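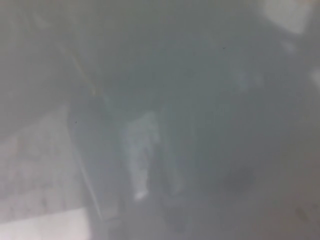 **L. Vītola**

Grulletska has started taking orders for Fekside, a rental service that puts a small robot arm on a customer's bench and bills for it by the month. The company, based in Hurkia, opened the service to workshops, small packing rooms and repair shops on 10 June 2020 after a trial that began in April.

A standard rental includes the arm, a two-finger gripper, a camera that mounts near the gripper, and a control box with a touch screen. Customers supply the table. Grulletska asks for a flat top at least 27 inches deep that can be bolted or clamped, and a grounded outlet within reach of the control box.

The arm is meant for light, repeated jobs such as moving parts from a tray to a fixture, loading a test stand, or setting finished pieces into a carton. The gripper opens to 100 millimeters. Parts wider than that need a suction head, which is rented separately and was not ready when orders opened. Grulletska says it will be added to the order form later and has not given a price.

Setup is done by a company technician on the first day. The technician levels the base, teaches the first job and leaves a printed card with the steps for teaching another one. To teach a job, the operator guides the arm by hand to each position and presses a button on the wrist to save it. The control box stores up to 50 jobs. Older ones can be copied to a memory stick and loaded again.

The camera is used to find parts that are not in exactly the same spot each time. It works best with even light and a plain work surface. The manual tells operators to wipe the lens at the start of each shift and to repeat the focus check whenever the camera has been moved on its bracket. Shops that cut or sand near the arm can order a clear lens cover, and a spare cover comes in the box.

During the trial, the most common request from users was for a longer cable between the arm and the control box. The rental version has one. A second request, for a way to pause the arm with a foot pedal, was also met, although the pedal has to be asked for when ordering. Several shops wanted the arm to run overnight. The rental terms do not allow that yet. An adult trained on the unit must be in the building while it is running.

Rentals run for a minimum of three months. Repairs are included, and so is a replacement arm if a fault can't be fixed on site. Broken gripper fingers are charged to the customer at cost. Delivery is free within 200 miles of Hurkia. Customers farther out pay for freight and for the technician's travel, and Grulletska quotes both before the contract is signed.

A rented unit can be bought at the end of the term, with half of the rent already paid taken off the price. The warranty on a purchased unit starts on the day of sale.

Orders are placed by phone or through the Grulletska website. The company asks shops to send a sample part with the order so the gripper fingers can be matched to it before delivery.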